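Laying out a bench for small parts and wiring

Plovidero workshop notes, updated 2025-01-06

These notes cover setting up a table for a short run of small electrical assemblies: solenoids, round circuit boards and the wiring that joins them. They were written for the Parnow valve unit but the layout works for most jobs where a few kinds of small part have to come together in one place. The electrical assembly itself is in the Parnow build sheet and is not repeated here.

What you need

A table with a plain, pale top, wide enough for two bins and a tray side by side
Four shallow open bins, all the same size
One flat metal tray
Paper labels and a black marker
Small bags for connectors and other loose bits
A soft brush and a lint-free cloth
A wrist strap and a mat point if you are handling bare boards

Bins in a strong colour are easier to work from than grey or clear ones. Black leads disappear in a dark bin, and clear plastic picks up glare from overhead lights. Yellow is what we use.

Step 1. Clear and clean the table

Take everything off, including tools you think you will need. Brush towards the near edge first, then wipe. Clean the inside of each bin as well. Offcuts of wire and bits of trimmed cable tie collect in the corners and end up stuck to the next batch of boards.

If your table is made of two panels, run a fingernail along the join. A gap wide enough to catch a nail will catch a terminal pin, and it should be taped over before you start.

Step 2. Place the bins

Put two bins on the left and two on the right, one behind the other. Leave the middle free. The tray goes in the middle, level with the nearer pair of bins. It should be close enough to the table edge that you can work over it with your elbows down.

Parts with a body go on the left: solenoids at the back, boards at the front. Wiring goes on the right, with the long bundles at the back and short or loose wires at the front. Swap the sides over if you are left-handed, but then do it on every table in the room. People move between benches and reach without looking.

Step 3. Fill the bins

Tip nothing. Lift parts in by the body, never by the lead. On a small solenoid the lead comes straight out of the coil, and a sharp tug there can break a joint you will never see. Lay each one down with some space around it and let the lead fall where it wants. Leads that are crossed are fine. Leads that are knotted are not, so sort those out before the part goes in.

Boards go in flat, component side up, and not stacked. Tall capacitors are the first thing to get knocked. If the bin will not take all the boards in one layer, keep the rest in their bags and top up as you go.

Long bundles should be laid across the bin, with the ends inside the rim. An end that hangs over the rim will be caught by a sleeve sooner or later and bring the whole bin with it.

Step 4. Look over the connectors

Connectors need a closer look than the other parts, and it is best done before the wiring goes into its bin. Take one harness at a time. Lay it on a plain surface and spread the connectors so that each housing can be seen. Check:

that each wire goes fully into the back of its housing
that no latch is bent or missing
that both halves of a mating pair are there
that twisted pairs are still twisted close up to the connector

Turn the harness over and look again. A glossy surface is easy to wipe down but throws a lot of glare, so move the harness out of the bright patch or shift the lamp. Bag any harness that fails, write the fault on the bag and take it off the table straight away. 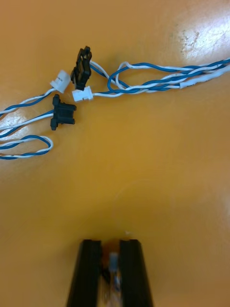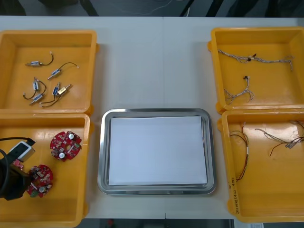
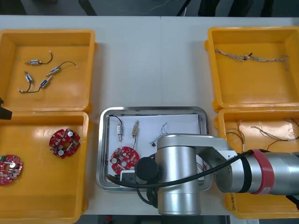 First picture: a blue-and-white harness with its connectors apart. Second and third: yellow bins either side of a steel tray, with small wired parts in the upper-left bin and red boards in the lower-left.

Step 5. Label

Label the bins on the front face or just in front of them, low down where your hand will not cover the writing. Use the part name people say out loud and put the stock number underneath. A label reading "313" means something to the storeroom and very little to the person at the bench. "Solenoid, small – 313" does for both.

Marker straight on the plastic is all right for bins that always hold the same thing. For anything that changes, use paper. Old marker never quite comes off and two names on one bin is worse than none.

Step 6. Work through the tray

The tray holds one unit at a time. Pick from the left, then from the right, and put everything for that unit in the tray before joining any of it. If the tray is complete, carry on with the build sheet. If it is one part short, stop and find the part. Do not start a second unit alongside.

When the unit is finished it leaves the table. The tray should be bare before you pick again. Screws and small connectors left over at this point belong to the unit you have just finished, so go back and check it.

Topping up

Refill a bin when you can see most of its floor. For a run of 48 units we top up the solenoid bin more often than the others, as it holds the fewest in a single layer. Over 100 units it is better to have someone else do the filling from a side table so the bench never stops.

Do not mix batches in a bin. Solenoids from Tamihana and Plalturia will both fit the Parnow bracket, but the leads are different lengths and the build sheet treats them as separate parts. Finish one batch, empty the bin, change the label, then start the other.

Common problems

Leads tangling in the bin. Usually too many parts in one layer. Take half out.

Parts rolling when the bin is moved. Put a thin sheet of foam in the bottom, cut to fit inside the rounded corners.

Twisted wire coming undone at the cut end. Put a small wrap of tape 3 cm from the end before the bundle goes in the bin, and remove it when you strip the wire.

Bins creeping towards the tray. Mark the corners on the table with tape and push them back at each top-up.

End of the session

Return unused boards to their bags first, then the solenoids, then the wiring. Leave the bins in position with their labels if the same job carries on next time. Otherwise stack them, pull off the paper labels and wipe the table down – the tray too, on both sides.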